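동아리 로봇팔 문의 게시판
글 제목: 양팔로 물건 넘길 때 왼팔이 자꾸 반 박자 늦어요
분류: 제어 / 동기화
등록일: 2021년 7월 6일
상태: 진행 중

안녕하세요, Skultau 동아리에서 양팔 과제 맡고 있는 학생입니다! 지난번 그리퍼 문의 때 답변 정말 빨리 주셔서 또 왔어요 ㅎㅎ

저희는 3월부터 Flurgate 제어 프로그램으로 가방 싸기 과제를 하고 있는데요, 한 팔씩 따로 돌리면 진짜 멀쩡합니다. 그런데 두 팔을 같이 움직이면 왼팔이 늦게 출발해요. 로그를 보니까 명령은 같은 시각에 나가는데 왼쪽 응답만 64ms 뒤에 찍히더라고요. 작업대 세팅은 이렇습니다. 분홍색 배낭은 뒤쪽에 두고 파우치랑 작은 소품들은 그 앞이랑 옆에 놓고 하는 방식이에요.
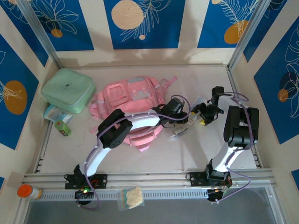
가방 싸기 과제 작업대, 양팔 모두 레일 고정

지금까지 해 본 것 적어 둘게요.

USB 케이블 좌우 교체: 변화 없음. 지연이 그대로 왼팔에 남아 있어요.
허브 빼고 노트북에 직접 연결: 처음엔 되는 줄 알고 다들 소리 질렀는데(옆 강의실에서 조용히 하라고 왔어요 ㅠㅠ) 7분쯤... 아니 로그 보니 딱 7분 지나서 다시 늦어졌습니다.
펌웨어 재설치: 왼팔만 다시 올렸고 버전은 양쪽이 같아요.
제어 주기 낮추기: 지연은 줄었는데 이번엔 움직임이 뚝뚝 끊겨서 원래대로 돌려놨어요.

그래서 가방은 잠깐 접어 두고 책으로 바꿔서 보고 있습니다. 두꺼운 양장본이라 단단하고, 한쪽이 늦으면 책이 기울어서 티가 확 나거든요! 책은 제 책장에 있던 채근담 중국어판인데, 교수님이 보시고는 로봇이 너보다 먼저 읽겠다고 하셨어요. 아직 첫 장도 못 넘긴 건 맞습니다...

같은 동작을 4번 반복했고 그중 2번에서 책이 왼쪽으로 쏠렸어요. 두 번 다 왼팔 손가락 패드가 표지에 늦게 닿은 경우였고요. 손목 카메라 화면도 같이 올립니다.

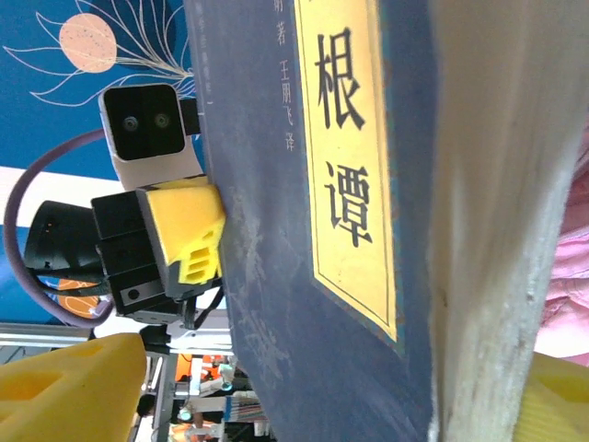

Macario Arellano: 로그 잘 봤습니다. 7분 뒤에 다시 늦어진다면 케이블보다는 수신 버퍼가 쌓이는 쪽이 의심돼요. 설정 파일에서 왼팔 포트의 지연 타이머 값이 오른팔과 같은지 먼저 확인해 주세요. 펌웨어를 한쪽만 다시 올리면 그 값이 기본값으로 돌아가는 경우가 있습니다. 그리고 직접 연결했을 때의 로그도 전체를 올려 주시면 좋겠어요.

헉 바로 확인했는데 값이 다릅니다!! 왼쪽만 기본값이에요. 근데 펌웨어를 다시 올리기 전에도 늦었던 거라 이게 전부는 아닐 것 같기도 하고요. 일단 오른쪽이랑 똑같이 맞춰 놓고 Montes 대회용 동작 파일로 길게 돌려 보는 중입니다. 직접 연결 로그는 Endeck 폴더에 통째로 넣어 뒀어요. 7분 넘겨 보고 결과 또 적을게요!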